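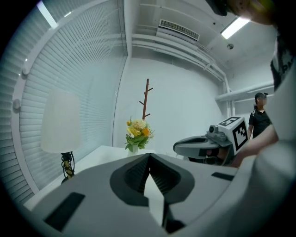 Hand-Held Gripper Sets: Care and Maintenance
Frequently Asked Questions

These answers apply to all gripper sets issued by the Bratside equipment room. Questions not covered on this page should be sent to Kylie Maihi, Equipment Coordinator.

How often should a gripper be inspected?
Each gripper is inspected by its user before every session. A full bench inspection is due after 50 hours of use or 4000 closing cycles, whichever comes first. The result is entered in the log kept with the set.

How do I clean the gripper body?
Use a soft cloth dampened with water and a small amount of mild soap. Do not spray liquid onto the tool. Ribbed and recessed areas should be cleaned with a dry brush. Solvents are not permitted on any surface, as they can cloud the plastic.

What should I check on the marker cube?
All printed faces must be flat, clean and free of scratches. The cube must not turn or rock on its mount. If a face is peeling, do not press it back into place. Return the gripper for a replacement cube and a new calibration.

May I adjust the jaws myself?
Users may remove dust and debris from the jaws. Adjustment of jaw travel is reserved for trained staff. Juraj Oravec offers training at the Korkorgate workshop every August.

The jaws do not close evenly. What should I do?
Stop work and look for debris near the base of each jaw. If none is found, tag the gripper and return it. Please describe the fault on the tag, including whether it appears at every closing or only under load.

Can two grippers be handled by one person during setup?
Yes, but each must be supported at its base when it is moved. Never lift a gripper by its marker cube or by any sensor mounted on it.

How should grippers be stored?
Store them in the fitted case with the jaws open. Cases go on the lower shelves of Cabinet 47.

Who is charged for repairs?
Normal wear is covered by the equipment room. Damage caused by dropping or unapproved adjustment is charged to the borrowing group at a flat rate of $285 per gripper.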